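23 August 2021

Garden notes, Nanden plot. Long morning, and a lovely one. The Chauvin beans are finally climbing the way I hoped they would back in December, when all I had was a seed list and a cold pair of feet.

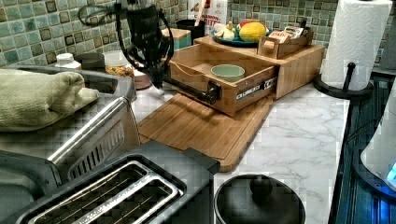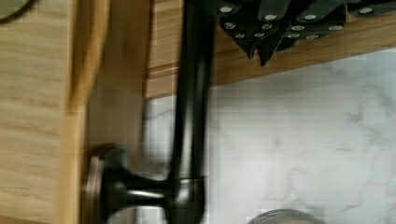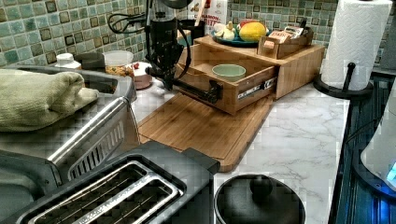
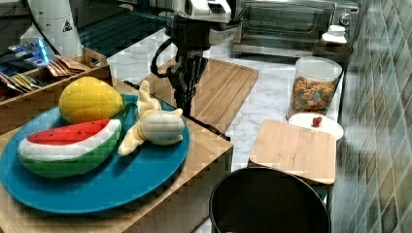 Picked 70 pods from the east row and nearly 50 from the west, which gets the shade from the woods after lunch. I gave the west row the Oltik feed again — 2 scoops to the can, same as last time — and left the east row on plain water so we can compare. Brillent tomatoes are still green and in no hurry at all, bless them. If you're out there before me, please check the ties on the tall ones and write down anything you pick.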